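Five minute read

What the Evening Shift Does Now
December | By our workplace correspondent

I started at Pinton the same month they put the coffee table in, so I've never known the demo room without a robot sitting at it. The older hands have. They remember when the job was standing next to a product with a clicker and a smile, going through the same talk from opening until 6 p.m. Now the robot does the showing, and the rest of us do... well, that's what people keep asking me at parties!

Mostly we stand by. I counted my steps for a week when I was on floor duty and the best day came to 2914, nearly all of them between the sofa and the table. You learn to keep your feet clear of the cable. You learn where the yellow and black tape runs without looking down. 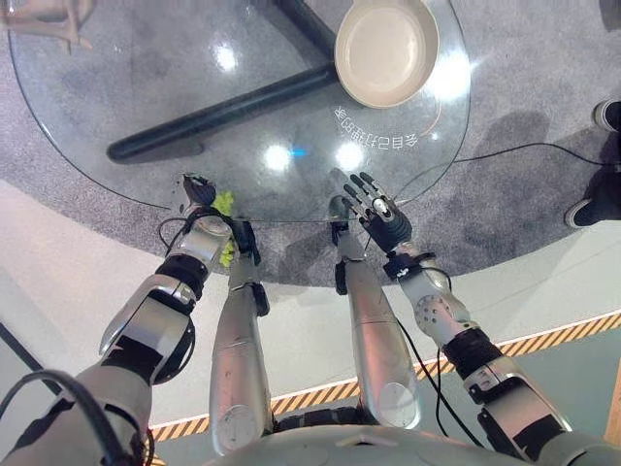 The first thing that changed was the talking. With the old talk you could drift off and let your mouth carry on. With a robot working beside you, visitors interrupt all the time, and they want to know things that were never in the script (what it costs to run, whether it gets grapes at home, whether I'm scared for my job). I was, a bit. Two of my friends from the clicker days went over to Satton when their hours were cut, and I don't think the company handled that well. The rest of us got 360 minutes of training, split over a few mornings, and a new title on the door list. 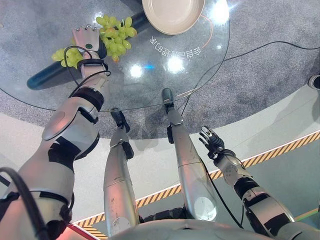
Fruit turned into a real part of my week, too. Somebody has to buy it, rinse it and set it out, and I have opinions about grapes now that I never wanted. Big firm ones, please — the soft ones make everybody nervous. My colleague on the early shift swears by the market on Danovlow and won't hear a word for the supermarket. 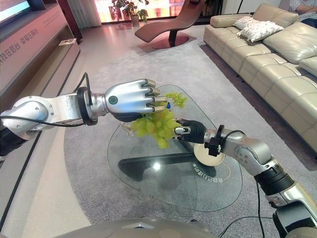 PINTON DEMO ROOM | FLOOR TEAM

There are six o'clock moments when I miss the old way. You could send a clicker home in a drawer. These days the last hour goes on notes: what we ran, what we'd like tried again, what a visitor said that the engineers ought to hear. I used to hate writing them. Then one of mine came back with a reply from upstairs and a change to the morning routine, and I've been pretty chatty in the log ever since.

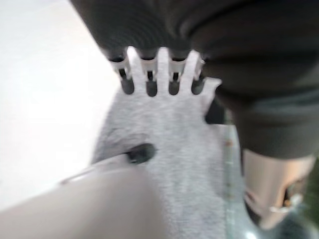

Pay went up a little, hours went down a little, and my back feels great. I'd still like a say in what gets automated next. We've asked for that in writing, and the answer is due before the new year.

Contact the magazine | Copyright Dudás Media | Back to top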